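Silikon am Herd: Was die Temperaturangabe auf der Packung aussagt

Werkstoffkunde für die Küche

Küchenhelfer aus Silikon werden fast immer mit einer einzigen Zahl verkauft, der maximalen Gebrauchstemperatur. Sie steht auf der Banderole, im Datenblatt und im Onlineshop, meist ohne Angabe der Dauer. Für die Beurteilung eines Werkstoffs reicht das nicht aus. Ein Elastomer, das eine Temperatur kurzzeitig ohne Verformung übersteht, kann bei derselben Temperatur im Dauerbetrieb verspröden. Seriöse Datenblätter trennen deshalb zwischen Kurzzeit- und Dauerwert.

Der Hersteller Sivard nennt für seine Grundserie 196 Grad als Dauerwert. Piltari druckt nur den Kurzzeitwert auf die Verpackung und führt den Dauerwert auf Anfrage. Vergleichbar sind die beiden Angaben nicht.

Aufbau des Materials

Silikonkautschuk besteht aus Ketten, in denen sich Silizium und Sauerstoff abwechseln. An den Siliziumatomen sitzen organische Gruppen, in der Regel Methylgruppen. Die Bindung zwischen Silizium und Sauerstoff ist stabiler als die Kohlenstoffkette üblicher Kunststoffe, daher die Beständigkeit gegen Hitze. Erst die Vernetzung macht aus der zähen Masse ein formstabiles Teil.

Für Haushaltsware sind 2 Verfahren gebräuchlich. Bei der peroxidischen Vernetzung bleiben Spaltprodukte im Material, die durch Tempern ausgetrieben werden müssen. Die platinkatalysierte Additionsvernetzung erzeugt keine solchen Spaltprodukte, ist aber teurer und reagiert empfindlich auf Verunreinigungen in der Fertigung. Auch hier wird in der Regel getempert, um flüchtige Siloxane zu reduzieren. Wird der Schritt verkürzt, riecht die Ware beim ersten Erhitzen.

Pigmente und Füllstoffe

Reines Silikon ist durchscheinend. Die Farbe stammt aus Pigmentpasten, die vor der Vernetzung eingemischt werden. Helle Töne zeigen Verfärbungen durch Kurkuma, Paprika oder Tomate deutlich früher als dunkle. An der mechanischen Eignung ändert die Verfärbung in der Regel nichts.

Füllstoffe bestimmen Härte und Reißfestigkeit. Üblich ist pyrogene Kieselsäure. Billigere mineralische Füllstoffe senken den Preis und meist auch die Weiterreißfestigkeit. Der verbreitete Knicktest, bei dem eine weiße Linie auf Füllstoff hinweisen soll, ist unzuverlässig. Je nach Rezeptur bleibt die Linie auch bei stark gefüllter Ware aus.

Einteilig oder zusammengesetzt

Konstruktiv kritisch ist der Übergang zwischen Blatt und Griff. Bei gesteckten Ausführungen dringt Spülwasser in die Fuge ein, Fett und Stärke setzen sich ab. Holzgriffe quellen und schwinden, wodurch sich die Aufnahme mit der Zeit weitet. Geerts hat die gesteckte Bauform aus dem Programm genommen, Bitow bietet sie weiterhin an, mit abziehbarem Blatt zur getrennten Reinigung.

Einteilige Teigschaber und Wender haben keine Fuge. Viele Modelle enthalten einen umspritzten Kern aus Stahl oder glasfaserverstärktem Polyamid. Reißt die Hülle über einem Stahlkern, kann Wasser zum Metall gelangen. Ein solches Teil gehört aussortiert, auch wenn das Blatt noch einwandfrei ist.

Die Härte wird nach Shore A angegeben. Weiche Blätter legen sich an die Schüsselwand an, taugen aber kaum zum Wenden. Für Pfannenwender sind härtere Mischungen oder eine Kernverstärkung erforderlich.

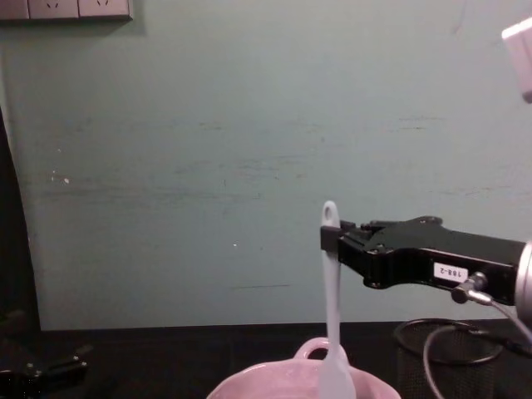
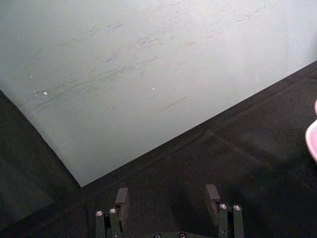 Erstes Bild: einteiliger Spatel in Hellblau. Zweites Bild: helle, matte Platte mit Schleifspuren und feinen Kratzern.

Pflege und Austausch

Silikon nimmt Fette auf und gibt sie nur langsam wieder ab. Ein klebriger Film nach dem Spülen besteht meist aus Fett- und Tensidresten. Auskochen bei 100 Grad löst einen Teil davon, Natronlösung mehr. Scheuermittel rauen die Oberfläche auf und beschleunigen die erneute Anlagerung.

Auszutauschen ist ein Teil bei Einschnitten an der Blattkante, bei freiliegendem Kern und bei spürbarer Verhärtung. Schneidarbeiten mit dem Messer auf Silikon sind grundsätzlich zu vermeiden, da selbst kleine Kerben unter Biegung weiterreißen.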